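Tasgate Institute of Technology
Robotics Studio: Handout 4, Disassembly Task
Unit convenor: Stavros Zupan

The second assessment asks each team to program an arm to handle parts from a desktop computer and place them in a printed fixture. It carries 90 marks. Teams should read this handout before their first bench session in May and bring a signed copy of the safety form.

The computer lies on its side with the panel off. Every team works to the same layout, and the tower must not be shifted once the arm has been calibrated.

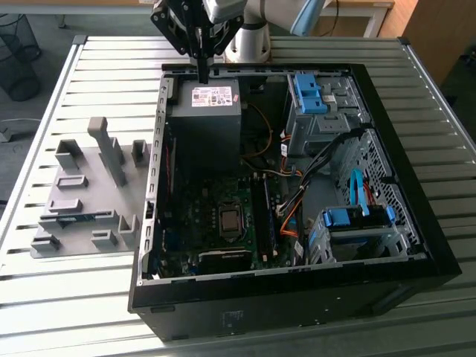

May a team reuse code from the first assessment?
Teams may reuse any code they wrote themselves, provided it is listed in the cover note with the name of its original author.

Approach paths
Plan each approach in two stages. The first brings the gripper above the part at travel speed. The second lowers it at the reduced speed set in the Carrier software, and may begin only when the program has confirmed its position. A path that combines the two will be returned unmarked.

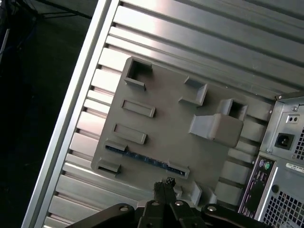 Teams should also record the joint angles at the end of each stage. These go in the logbook, in the table headed Ternberg Trials, together with the name of the operator. A trial with no operator named is treated as a missed trial. Each team is allowed 11 trials, and unused trials cannot be passed to another team.

Fixture and alignment

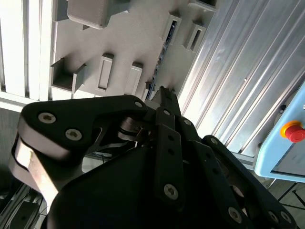 Alignment errors account for most lost marks in this task. A small error in the wrist angle grows as the part nears its holder, so the angle should be corrected while there is still clearance. The grey plate has several slotted holders, and those standing side by side are set at an angle to the camera's view. Do not judge their direction by eye from the wrist camera; use the coordinates in the Rurkden workbook. Teams should also know where the red emergency stop button with the yellow collar is before the arm is powered. One member must stay within reach of it during every trial.

Submission
Submit the program, the logbook and a written report of no more than four pages. The report should describe at least one failed trial and the change made in response. Late work is handled under the faculty's usual rules. Questions on marking should be sent to Mr Zupan through the unit page or raised in Room 108 during consulting hours.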